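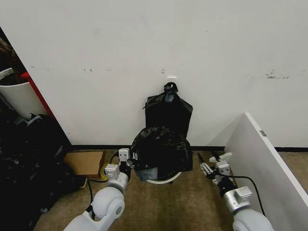 客场看球记:去Krajčí的那一趟

2018-08-26　作者:本站博主
打印本页 | 用电子邮件发送给朋友

上个月球队公布赛程的时候,我就把去Krajčí的这一场圈了出来。原因很简单,那座球场我没去过,而且听说老看台明年要拆。Platascombe升上这个级别才第二个赛季,客场跑一个少一个。

车是球迷会租的大巴,四十块钱一个座位,来回都算在里面。早上在老汽车站门口集合,车晚到了一会儿,大家就在路边吃早饭。我带了两个茶叶蛋和一壶水,后来证明水带少了。路上走国道,中间停了一次加油站,厕所排队排得很长,司机催了好几遍才把人催齐。

车上的话题主要是门将。主力门将肩膀不舒服,赛前通报里只写了“视情况而定”,大家都明白这是上不了的意思。替补门将今年三月才从Zellon租借过来,热身赛出场过,正式比赛一场没踢。前排有人觉得应该改打五后卫保护他,后排有人说改了阵型后卫自己先乱。我偏向后一种看法。上赛季我们临时改过一次五后卫,两个边翼卫谁也不知道该不该压上去,上半场就丢了三个球。

Krajčí的球场在河边,从停车场走过去要穿过一片菜地和一座铁路桥。客队看台在北侧角旗后面,没有顶棚,座位是后来加装的塑料椅,间距很窄,坐下以后膝盖顶着前排的椅背。视线倒是不错,离边线近,能听见教练在喊什么。安检很快,翻一下包就放行,瓶装水要拧掉盖子。建议以后去的人带一顶帽子,下午太阳正对着北看台,一直晒到下半场中段。

看台小卖部只有一个窗口,卖烤肠、汽水和瓜子。烤肠一般。中场休息排队的人太多,我排到的时候下半场已经开球了,所以要买东西的最好提前几分钟下去。

说比赛。首发还是四四二,和上一轮相比换了门将和左边前卫。开场我们踢得比较主动,左路连着传了几脚传中,质量都不高,对方两个中卫个子高,很容易就顶出来了。我一直觉得我们的传中太依赖高球,中间又没有能争顶的人,这个问题从上赛季讲到现在。后来慢慢开始往地面上走,节奏好了一些,但禁区前沿的最后一脚总是给大。

丢球是角球。对方开到后点,我们的人在前点挤成一团,后点漏了一个,人家不用跳就顶进来了。替补门将出击犹豫了一下,不过这个球主要责任不在他。丢球以后场面有一段比较难看,后卫拿球就往前踢,中场两个人跟着球来回跑,跑得很辛苦,没什么用。好在没有再丢。

下半场换上了那个年轻的右边锋,情况明显不一样。他肯一对一,而且过了人之后会抬头看。第53分钟的扳平球就是他造出来的,突到底线往回扣了一下,传到点球点附近,跟进的中场推了一个远角。北看台全站起来了,我前面那位大哥的瓜子撒了一地。

之后双方都有机会。对方有一次单刀,替补门将出来得很果断,用腿挡了出去。光凭这一下,我觉得他下一场还可以首发。我们这边最好的机会是补时阶段的任意球,位置很正,打在人墙上,弹出来的第二点没有人跟。主裁判随后吹了终场哨,1比1。

现场广播报的上座人数是2,418人,对这个级别的联赛来说算多的。客队看台坐得挺满,大巴之外还有不少人是自己开车去的。主队球迷整体比较客气,散场时两边走同一座铁路桥,没有起什么冲突,还有人过来问我们主场的票好不好买。我告诉他们提前到售票口买就行,南看台便宜一点。

关于这个平局,回程车上意见不统一。一部分人认为客场拿一分可以接受,毕竟主力门将没上。另一部分人认为对方下半场体力已经不行了,换人应该再早一点,第二个换人名额拖到最后几分钟才用,没有意义。我的看法介于两者之间。一分不算差,但教练组对年轻边锋的使用太保守,连着几轮都是落后了才想起来换他,他完全可以试着打一次首发。

定位球防守是更大的问题。开季到现在我们已经有2个失球来自角球,位置都在后点。赛前热身的时候我看他们练了一组防角球,站位是区域加盯人混着来的,练的时候就有人互相指来指去。既然人员变化这么多,不如先用最简单的盯人,每个人负责谁讲清楚。

下一轮主场对Stedarance,他们这个赛季换了教练,开局成绩不错,喜欢高位逼抢。我们的后场出球不算稳,到时候压力会比较大。如果门将还是替补那位,最好不要让他频繁用脚处理球,该开大脚就开大脚。

主场那天我还是坐南看台老位置。客场大巴下一次的报名还没有开始,球迷会说名单满了才发车,想去的人看到通知早点交钱。我这次拍的记分牌照片糊了,就不放了。

联系博主 | 版权所有,转载请注明出处 | 返回顶部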